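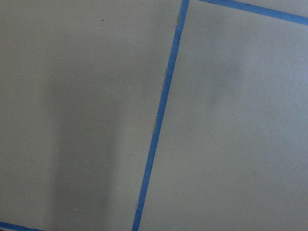 3. Marking out the table

You will need one roll of blue tape, a tape measure, scissors and more patience than you packed. Cover the table before you start. Tape laid on a bare top tends to stay there for years, as the desk in the Vasness front office will tell you.

3.1 Wipe the surface down and let it dry. Crumbs under tape become permanent residents.

3.2 Measure off the long lines first and put a pencil tick at each end.

3.3 Stick one end down, pull the strip taut to the far tick, then lower it. Press from the middle outward. Do not press as you go unless you like curves.

3.4 Lay the short lines across the long ones. Check the first corner with a square. The eye is a terrible judge of right angles and very sure of itself.

Note: Cut the tape with scissors. Torn ends fray, and frayed ends lift.

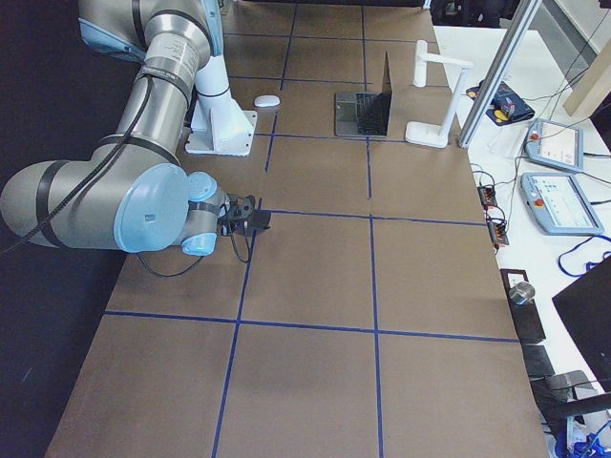 3.5 Stand at the end of the table and look along each line. A small wobble is fine. The grid is there to tell you which rectangle a thing belongs in, and it can do that with a slight limp.

3.6 Name the rectangles by row and letter, starting from the near left, and write the names on the Jilix sheet. Leave the table itself blank - Mariann Sipos once labeled all of hers in marker, then turned the table around.

Caution: Never peel up a whole line to fix one bad inch. The covering comes with it. Cut out the bad piece and patch it.

3.7 Run a thumb over every crossing once more before use. Replace any strip that has begun to curl, and order the next roll before this one runs out.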